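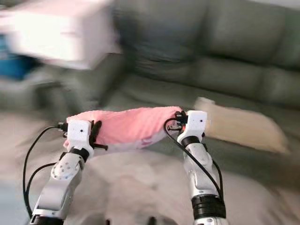
The Henilard Panel

The panel came up from the Fothergill store in February, wrapped in glassine and strapped to a board. Miłosz Czerwiński signed for it and laid it face up under the north window. It was oak, two planks joined with dowels, 70 centimeters on the long side. The catalog gave it to the painter known as Henilard, a pupil of the Plokemero workshop, and called it "Ferry at Low Water."

He began with raking light. The ground was chalk and glue, thin, with a fine crackle that followed the grain. Along the lower join someone had filled a loss with wax and toned it with umber. The fill was competent and of no great age. He marked it on the overlay in green pencil and moved the lamp.

Keith Nuttall arrived with the infrared plates at the end of the afternoon. He was the registrar and disliked stairs.

"There's a second ferryman," he said.

Miłosz put the plates on the light table in order. The underdrawing was done with a brush, in a carbon black. It showed the river, the landing stage and the man with the pole, much as painted. Behind him stood another man, facing the other way, with one hand on the rail. The contour was firm and had been drawn once, without correction.

"He was never painted," Miłosz said. "There's no color under the sky at that point. The artist went straight over him."

"Is that usual?"

"It happens."

Keith sat down. The sale contract required a statement of condition and a statement of authorship, and the second one was worth more than the first. Henilard had left 14 accepted works. In each of them the drawing was in chalk, loose, restated two or three times before the paint went on. Keith knew this because he had typed it into every loan agreement for 23 years.

"Hastirine drew with a brush," he said.

"Hastirine taught him."

"Hastirine drew with a brush, and drew once."

Miłosz took a sample from the edge of the sky, smaller than a grain of salt, and mounted it in resin. The next morning he ground it flat and looked at it under the microscope. Chalk, a trace of black, a layer of oil with no pigment in it, then lead white and smalt. The clear layer lay over the drawing. It had been dirty when the smalt went on. He could see the dust, a thin gray line, even along its length.

He measured it twice and wrote the figures down. Then he telephoned downstairs.

"The drawing was sealed and left," he said. "It stood in a room for years. Someone else painted it."

"How many years?"

"I can't tell you that from dust."

"And the someone else?"

"The paint is Henilard. I have no doubt about the paint."

Keith was quiet for a while. A cart went by in the corridor at his end.

"Hastirine was 50 when he died," he said. "Henilard was still in the workshop. He got the brushes and the unfinished boards. It's in the will."

"Then he had the board, and he had the drawing."

"And he left the second man out."

Miłosz looked across at the panel. The ferryman leaned on his pole. There was a good deal of sky behind him, more than the composition needed — he had noted it on the first day as a weakness.

The report was dated March 18, 2023. Under authorship he gave two names, the older one first. Under condition he recorded the wax fill, the crackle and a slight convex warp, and recommended that the fill be left in place. There was a box for further remarks. He drew a line through it, initialed the line, and carried the form down to Keith for the second signature.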